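About Us

Draltham Evening School. Night classes for grown-ups, upstairs on Prellach Street, over the old shoe shop. Going 21 years now, same stairs, second boiler.

We started with one bookkeeping class and a borrowed overhead projector. Then Spanish. Then people asked for more Spanish. These days it's 20 classes a term, most of them two hours, most of them starting at 7 so you can get off work and eat something first. Please do eat something first.

What we teach: languages, bookkeeping, basic sewing, letter writing, reading for adults who missed it the first time, citizenship test prep, choir (not really a class but it's on the schedule). No grades. Certificates if you want one, ask at the desk.
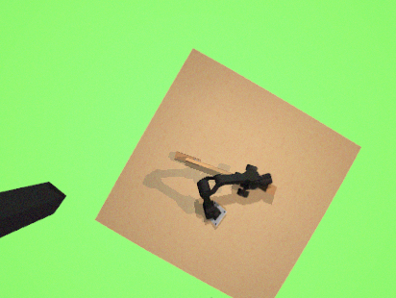
The Tuesday Spanish group would like it known that the room is too cold until December and too hot after it, and that they keep signing up anyway. One of them added that she came for six weeks and is now in her fourth year, and could we please get a longer coat rack.

Coat rack is ordered. Heating we are working on. The landlord, Ostapchuk Properties, has been good about it, new valves going in over the summer break, fingers crosed.

Last year 258 people took at least one class with us. Lots of repeats. Some come for the choir and stay for bookkeeping, which surprised us too. Biggest class is English conversation, smallest was Portuguese, four people, all passed their travel test (ordering lunch in Lisbon, they sent a postcard).

Fees. We keep them low. Pay by the term or by the night, cash or card. If money is tight come talk to the desk, there's a fund, the form is half a page. Books are on loan, pencil only please. Reading class is always free, always has been. 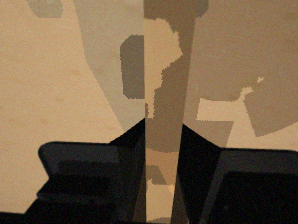 Sewing students bring their own fabric, we supply thread and scissors. Language students need a notebook and thats it. Choir needs nothing.

Getting here: the Alus bus stops right across the street. Parking behind the building after 6, not in the bakery spots, they will tow you. Side door, up one flight. There is an elevator, ring the bell and someone will come down with the key.

Fall sign-up closes 12th July. After that it's a waiting list and the waiting list for English is nearly a full class already, so don't hang around. Desk is open weeknights from 5 until the last class lets out. Phone goes to a machine during the day, leave your number twice, slowly.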